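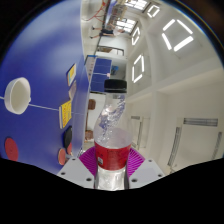

图片来源:Dzene地方新闻图片库

Dzene镇湿地官司和解,43公顷“永久保护地”还留着不少问号

Cikulen湿地边上的那块地,官司算是打到头了。开发商Drikex与当地一个环保团体达成和解,前者把规划中的Mivalis住宅区往南缩,并承诺将北侧43公顷土地划为永久保护地;后者撤回对镇议会批准决定的起诉。双方的新闻稿都用了“里程碑”这个词,镇政府的新闻稿用了两次。

本报拿到了和解协议的文本,正文9页,附图另计。读完之后,高兴的理由有,但恐怕没有新闻稿里写的那么多。

先说这43公顷。按照协议附图,保护地的边界从旧排水渠起,沿湿地南缘向东,到采石路为止。熟悉这一带的人都知道,采石路以西有一大片地每年春天都泡在水里,开发商自己提交的地质报告也写明,这部分土层松软,“不建议布置永久性建筑”。也就是说,保护地里有相当一部分,本来就盖不了房子。到底有多大一部分,协议没有写,Drikex也没有回答本报的书面提问,只回复说公司“对和解结果感到自豪”。

把盖不了房子的地捐出来,再换来其余地块的放行,这笔账怎么算,外人很难替他们叫亏。

协议里真正有分量的让步是山脊那一段。原方案中有一排独栋住宅建在山脊线上,从湿地步道抬头就能看见,环保团体当初起诉,这是主要理由之一。新方案取消了这一排,山脊线以下设了一条缓冲带,缓冲带内不得有建筑、围墙和夜间照明。这一条写得明白,今后若有违反,也容易查。

接下来的条款就没有这么明白了。缓冲带的宽度,正文中写的是“以最终批准的平整图为准”,而平整图目前还没有提交。雨水排放一节要求开发商“采取合理可行的措施”,防止施工期间泥沙流入湿地。什么叫合理,什么叫可行,由开发商聘请的工程师出具意见,镇规划处“予以参考”。参考之后可不可以不同意,没写。

种树的数字倒是具体:Drikex将在溪流两岸补种4,000株本地树木和灌木。新闻稿把它放在了第一段。树种清单要等景观方案出来才有,成活率没有要求,养护期是3年。在Dzene,溪边种树的事不是第一次了。镇北那座停车场扩建时也种过一批,头一个夏天浇水的人来得很勤,第二个夏天就不大见得着了,现在那里长得最好的是黑莓丛。没有人为此承担过责任,合同里本来也没有规定要有人承担。

养护期满之后由谁接手,协议写的是“由双方商定的第三方土地信托机构”。本报问了双方,都说还在商定。

Aoife Mulligan是最早反对这个项目的居民之一,她家在湿地东侧住了很多年,当年规划听证会上第一个发言的就是她。她没有参与和解谈判,看到文本的时间只比记者早一个下午。

“山脊上那排房子没了,我当然高兴,”她说,“可是我们当初告的是镇里没有把环境影响查清楚。现在案子撤了,那份报告还是那份报告,里面关于地下水的部分一个字都没改。”

她说的是本案的核心争点。去年镇议会批准Mivalis项目时,依据的环境影响报告只用了一个雨季的地下水观测数据,而且观测井全部设在地块南侧,离湿地最远。环保团体在起诉书中称,这样的数据不足以支持“对湿地水位无显著影响”的结论。初审法官在口头裁定中对此表示过疑虑,要求镇里补充说明。补充说明还没有交上来,双方就开始谈和解了。

于是这个问题现在没有答案,以后大概也不会由法院来给出答案。和解协议约定,双方均不承认对方的主张,镇议会原先的批准决定除被修改的部分外继续有效。换句话说,报告不合格这件事没有被认定,报告合格这件事同样没有被认定。下一个开发商拿着同样写法的报告来,镇里完全可以照旧盖章。

环保团体的说法是,打下去未必能得到更多。即使胜诉,法院多半也只会命令镇里重做报告,重做之后项目照样可以再次获批,而那时山脊上的房子可能一栋都不会少。这个道理说得通,类似的案子在别处常常就是这样收场的。团体还提到律师费,协议规定由Drikex承担其中一部分,金额保密。

保密的不只是律师费。协议第七节约定,双方在对外发布消息时应使用“共同商定的表述”,未经对方书面同意,不得公开评论对方履约的诚意。一个以监督开发为宗旨的团体,答应不评论开发商有没有诚意,这一条放在里面总归有些别扭。团体方面解释说,条款只限制对“诚意”的评论,不限制对“事实”的披露,一旦发现违约,他们随时可以公开。本报希望如此,也会记着这句话。
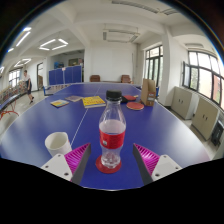 一只黑盖、红标签的透明瓶子,立在蓝色乒乓球台上。

镇政府在这件事里的位置也值得说几句。作为被告,镇里理应是最清楚报告哪里有缺陷的一方,可是从公开的会议记录看,镇议会讨论和解方案的那次闭门会议开得很快,出来以后的公开表决没有辩论。镇长在表决后称和解“照顾到了各方关切”。有居民从旁听席上问,新方案的住宅总数是多少,主席答复说不在本次议程之内。

住宅总数确实是个好问题。原方案被取消的山脊住宅有没有挪到别处,协议正文没有提,附图上南侧地块的分区颜色却由浅变深,按图例,意思是允许的建筑密度提高了一档。规划处的答复是,颜色变化“属于技术性调整”,具体户数要看后续的分期申请。如果最后算下来房子一户没少,只是挤得更紧,那么采石路上的车也不会少。交通评估沿用的是原方案的版本,没有重做的计划。

学校和供水的问题与此相仿。Dzene的供水管网在干旱年份已经限过水,原环境报告给出的办法是“由开发商与供水部门另行协商”。和解协议没有碰这一节。湿地的朋友们也许会说,这不是他们起诉的内容,这话没错,但对住在管网末端的人家来说,这跟山脊上看不看得见房子一样要紧。

支持和解的人也有他们的理由,而且不算弱。Cikulen湿地周边过去有好几块地都是悄悄改了用途的,没有诉讼,没有附图,等大家发现时推土机已经进场。这次至少有了一份可以拿到法庭上要求执行的文件,保护地役权登记之后会跟着土地走,换了业主也不失效。若登记真能按期完成,北侧这片地将是湿地南岸头一块有法律保障的土地。

关键在“若”字上。协议要求Drikex在取得第一期平整许可之前完成地役权登记,但同一条后面又加了一句,如因“非开发商原因”造成延误,许可可以先行发放。土地信托机构还没有选定,算不算非开发商原因?负责起草这一条的律师没有回电话。把保护放在动工前面,本来是这类协议里最要紧的一道锁,加上这半句,锁还在,钥匙多配了一把。

湿地步道仍照常开放。协议中提到将来会从Mivalis住宅区修一条支路与步道相连,供公众使用,每天日落关闭。这条支路由住宅区业主协会管理,协会有权制定“合理的使用规则”。Mulligan对这一句特别留意,她说另一头的那个小区当年也答应过公众通行,后来门上装了密码锁,理由是有人遛狗不拴绳。

“他们说是临时的,”她说,“我现在走到那里还是要掉头。”

环保团体定于周日在湿地入口举行说明会,向成员解释和解内容,非成员也可以参加。团体方面表示届时会展示附图的放大版,并回答有关缓冲带和树种的问题。Drikex没有说是否派人到场。镇规划处说,协议全文可以在办公时间到前台查阅,复印按页收费,暂时没有放到网上的安排。

Mivalis项目第一期的平整图预计在7月提交。按规定,公众有一次书面提意见的机会,意见须写明姓名和住址,交到规划处。缓冲带究竟有多宽,要到那张图上才能看到。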